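Chalk, and other ways to lose money

Sat 8 June

My old cue finally gave up. The ferrule had been clicking for months, and on Tuesday league night it split halfway through a shot I was going to miss anyway. Birgit Ostermann, who captains us out of pure stubbornness, handed me the house cue with the bend in it and told me to play the curve.

So I went shopping. The Plomgate shop had a Marti two-piece for 260 dollars, maple shaft, black wrap, no inlays. Next to it, under its own little spotlight, was a Skaltedetti at 3,000. I asked what the difference was. The man behind the counter talked for a good while about the joint, and I nodded the way I nod at the dentist.

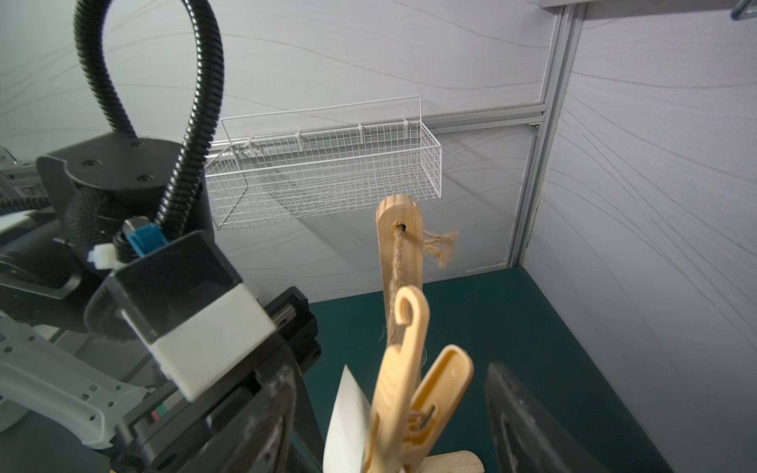 Vol. 2, No. 8

I bought the Marti. Then I bought a case for it, a new tip, a tip shaper and a cube of chalk in a shade of blue that supposedly doesn't mark the cloth. It marks the cloth. It also marks my pants, the car seat and one cat.

After a week I can report that the cue goes perfectly straight and I don't. I still jump up on long cuts. My break is louder, and Theresia Wieser says that counts for something if the other team is easily startled. She has played with the same battered Memurden since college and beat me with it last night in under 20 minutes, eating fries.

The summer league starts in August. Birgit wants us practicing 500 straight-in shots before then, and I have done 11. If anybody wants a case with room for a second cue I have no business owning, mine has a pocket free.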